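Minutes of the Office Upkeep Meeting, Petrauskas Building, third-floor tenants

We got going a few minutes late on Saturday, as everyone was still saying hello, and it was lovely to see so many of you give up part of a weekend. Pui-shan Hsueh took the chair. The December minutes were read and agreed.

1. Floors
We talked for quite a while about the floor in the desk room. Scraps of paper still turn up on the planks, mostly near the windows, and Jernex asked that everybody sweep under their own desk before going home. Chairs should be pushed in afterward, please!

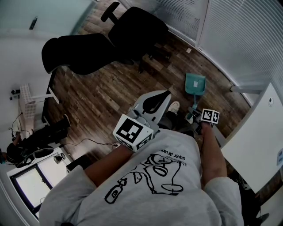
Item 1: teal dustpan on the floor of the desk room.

Pui-shan offered to buy a second dustpan and a longer broom (thank you, Pui-shan). The floor cleaner from Wemitetti came to 72 dollars, leaving 985 in the shared fund, and all present were happy with that.

2. Walls and ceiling
Erkitz would like the white walls and the ceiling wiped down before any talk of repainting, and after some friendly back and forth this was agreed. Care is to be taken near the small wall fixtures and the cable bundle.

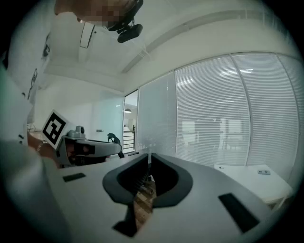 3. Any other business
The blinds need dusting, and Jernex will take them on. Anyone with things in the white cabinet should sort through them by 5 p.m. next Saturday.

Meeting closed with coffee.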